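Dukel Hand-Held Grippers: Purchasing and Budget FAQ
Last updated January 2026

This page covers the questions we receive from labs and integrators before an order is placed. For setup and calibration, see the user guide. For repairs, see the service page.

What is included in a standard order?

A single unit includes the gripper, one set of fitted finger pads, a charger and a hard case. A paired order includes two of each, plus the sync cable. Mounts, spare pads, storage media and tabletop props are not included and should be budgeted separately.

Should I buy one gripper or a pair?

Single units are enough for pick, place and sort tasks. Tasks in which one hand steadies a container while the other removes or inserts an item need a pair. Units bought separately can be paired later, but both must be on the same hardware revision. If you expect to move to two-handed work within the budget year, order the pair at the start.

What does a unit cost?

The list price is $857 per gripper. The paired kit is priced as two units with no discount on hardware; the sync cable is supplied at no charge. Prices exclude sales tax and freight. Quotes are valid for the calendar month in which they are issued.

Are there recurring costs?

Yes. Finger pads are a wear item. Plan on one replacement set per gripper every 6 months under daily use, sooner if operators handle metal parts or sharp edges. The other recurring costs are storage and operator time. In most projects operator time is the largest line in the budget, and it is the one most often left out of the first draft.

How much should we set aside for objects and props?

Less than most buyers expect. Household items work well and cost little. What matters is variation in size, stiffness and surface, and whether the items resemble what the finished system will handle. A watch with a leather strap in a cardboard tray tests different things from a rigid block on a bare table: the strap flexes, and the tray walls limit how the fingers can approach.
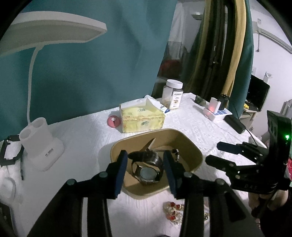
Small items with raised or uneven surfaces, such as jewelry with set stones, are worth adding once operators are comfortable with the basic tasks. Use costume pieces. Dukel does not cover damage to objects handled with the gripper. Soft packaging, jars with lids and thin items such as pens round out a first set. Most of this can be taken from a desk drawer or a kitchen shelf, and a small allowance for replacements is sufficient.

Do we need a dedicated room?

No. An ordinary table with space to stand or sit beside it is enough. Check three things before ordering:

Power. Chargers need a grounded outlet. Operators working from a power bank should keep the cable clear of the working area.
Light. Even light matters more than bright light. A desk lamp can help in a dim room, but budget for a second one if the first casts hard shadows across the table.
Surface. A cloth cover reduces noise and keeps small parts from rolling. Heavy texture can catch the fingertips at low approach angles, so try the cover before buying several.

What computer is required?

A laptop with 900 GB of free disk space is the recommended minimum for a paired kit. Smaller drives work if files are moved off at the end of each session. The transfer software runs on current versions of Windows and Linux. There is no macOS version.

Are Landano mounts compatible?

Landano wrist mounts fit all current Dukel units. The older Landano clamp does not fit and will mark the housing. Adapters for Dovhaniuk arms are sold through our Platdale office on request. Include the arm model in the request – the bolt pattern changed between series.

What is the lead time?

In-stock units ship from Platdale in 3 business days. Orders with arm adapters take longer, and the date is confirmed on the quote. Buyers with a fiscal year ending in June should send purchase orders by the end of May if delivery must fall in the same year.

Can we rent before buying?

Paired kits can be rented by the month, subject to stock. One month of rental is credited against a purchase made before the rental ends. Pads are charged if returned torn or contaminated with adhesive.

What does the warranty cover?

Motors, housing, electronics and linkage are covered for one year from delivery. Pads, cables and drop damage are excluded. Units opened by the customer lose coverage, except for pad changes carried out as described in the user guide.

How do I request a quote?

Use the quote form and state the number of units, shipping address, tax status and any mounts or adapters. Attach the exemption certificate if one applies. Quotes without a shipping address are issued without freight.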